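3.2. O pano estampado e o problema do primeiro canto

Quem já dobrou roupa em casa ao fim do dia sabe que a dobra, propriamente dita, é a parte fácil, e que o trabalho está quase todo antes, naquele momento um tanto distraído em que se apanha o pano amarrotado e se procura por onde começar. Foi a esse momento que decidimos dedicar a maior parte desta seção, talvez com mais paciência do que o leitor esperaria de um assunto tão doméstico. Os têxteis da coleção Trela -- 72 peças ao todo, entre panos de prato, guardanapos e fraldas de tecido -- foram escolhidos por serem coisas comuns, dessas que se encontram em qualquer gaveta de cozinha, e gostaríamos que continuassem a ser vistos assim ao longo do texto.

Entre eles, os panos estampados ocupam um lugar especial. Um pano liso mostra as suas rugas pela sombra e pouco mais; já uma estampa miúda, repetida por toda a superfície, interrompe-se onde o tecido se dobra sobre si mesmo, e essa interrupção ajuda o olho a perceber o que está por cima e o que ficou por baixo. A Figura 4 traz um desses panos, branco, com pequenos motivos coloridos de flores e folhas, preso por um dos cantos e ainda amontoado sobre o tampo branco. 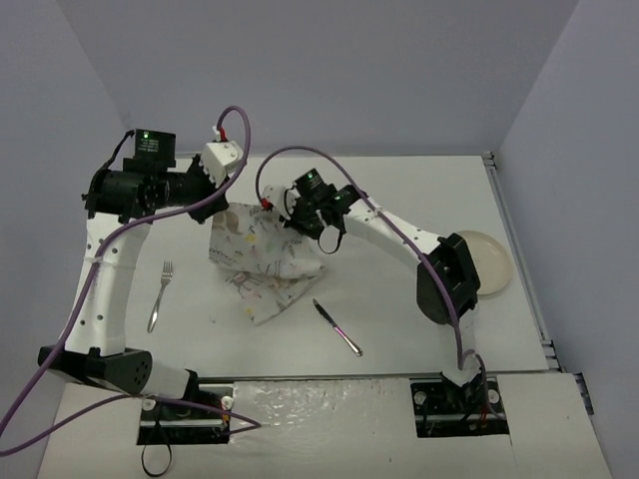 Figura 4. Pano branco de estampa floral miúda, erguido ligeiramente por um canto. Foto: Surachet Srithong / acervo Trela.

Convém reparar na aba dobrada que desce para a frente, porque é nela que se concentra a dificuldade de que falávamos. Quando um pano é levantado por um só canto, o peso do resto tende a formar pregas que partem do ponto preso, e um segundo canto pode muito bem ficar escondido no meio delas. Nas nossas anotações, chamamos a isso "canto encoberto", expressão que nasceu numa conversa de terça-feira e que acabou ficando, à falta de outra melhor.

Classificamos 2.752 configurações iniciais segundo o número de cantos à vista, sem nos preocuparmos, nesta etapa, com o resultado final da dobra. Em 102 delas não havia canto algum visível, e foi preciso recorrer à bainha como referência. A bainha, aliás, merece um elogio: é mais espessa do que o restante do tecido, conserva um pouco da sua forma mesmo no meio da desordem e, seguida com calma, leva quase sempre a um canto. Os panos sem bainha, cortados a tesoura, foram por isso tratados à parte, num grupo de 32 configurações que retomaremos na seção 4.

Resta uma palavra sobre a lavagem. Todas as peças foram lavadas antes de entrar para a coleção, sem goma nem amaciante, pois um pano novo guarda os vincos da embalagem e se deixa dobrar por eles com uma docilidade enganadora. Preferimos tecidos já um pouco cansados de uso, mais parecidos com os que as pessoas realmente têm em casa -- e, confessamos, também mais agradáveis de manusear.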